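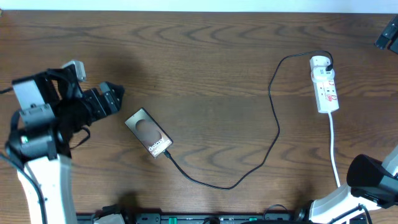

Two arms, a phone, a charging cable and a power strip on the test table. The left gripper is open a short distance from the phone.

We use cookies to improve your experience. By continuing to read you accept our cookie policy.

The 137 Unplugged Phones of Zoltow

September 29, 2018
By a staff writer

Pulling a charger out of a phone takes a person a second and no thought. At the Zoltow lab it has taken a two-armed robot, 2,000 recorded demonstrations and a good part of the budget of a project called Emum. The headline result, released in July, is that the robot managed the job in 137 trials out of a number that takes some digging to find.

The method is imitation. An operator steers both arms through a task, the system logs what the cameras saw and how the joints moved, and a network learns to predict the next motion. Collect enough runs, the argument goes, and the robot will cope with a cable it has never met in that exact shape.

Cables are a fair thing to pick. They bend, they slide, and they drag whatever is attached to them. A thin black cord lying in loose curves across a table gives a planner very little to hold on to, and I have no quarrel with the choice of problem.

My trouble is with the scoring. A trial counts as a success if the connector leaves the port within 3 attempts. Dragging the phone across the table is allowed. So is a person putting the phone back between attempts, a detail that appears in an appendix and nowhere in the summary.

Then there is the table. All the demonstrations were gathered on one surface, under one set of lights. When the arms were tried on a second table at Orellana, the team ran nine trials and reported the outcome as "encouraging." The paper gives no count. If it had gone well, I suspect we would have been given one.

A group at Wesdale has asked for the raw logs so it can rescore the runs without the resets. The Emum team says they will be shared after review. Until then, I would treat the claim that the method "handles everyday cables" as a claim about one kind of cable, on one table, with help.

Related
Wesdale's folding test, one year on
What counts as a robot success?
Why grippers still drop things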